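Jul 24, 2020

**Butov water main: second section returned to service**

The second section of the replacement water main between Butov and the Laris pumping station is back in service, the operator Farkmont has confirmed. The section is 534 metres long and replaces grey iron pipe that had been patched repeatedly after leaks in January.

The new line is polyethylene, joined by butt fusion, with flanged connections at the two valve chambers. It was pressure tested at 8 bar before being flushed and disinfected. Samples taken at both ends met the limits for drinking water, and the temporary overland supply has been disconnected.

Drahomíra Brabec, the site engineer, said the work took longer than planned at the lower chamber, where the old gate valve could not be closed fully. "We had to isolate further upstream and do the changeover at night. The drawings showed a valve there – the valve was there, but it did not hold."

Kassab, the groundworks contractor, will reinstate the road surface in two stages. The trench has been backfilled and compacted, and a temporary surface laid. The permanent layer follows once settlement has been measured. Until then a speed limit of 20 km/h applies along the lower part of the route, and parking on the pump station side remains suspended.

Households on the new section may notice slightly higher pressure at the tap. Farkmont advises running the cold tap for 3 minutes before first use and cleaning any filters or tap aerators, which can collect fine sediment after a changeover. Cloudy water that clears from the bottom of the glass upwards contains air and is safe to drink. Brown water should be reported, and should not be used for washing light-coloured clothes.

The third section, from the station to the reservoir, has not been put out to tender. Meter readings for the changeover period will be estimated from the previous quarter and corrected on the next bill.
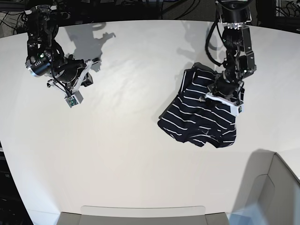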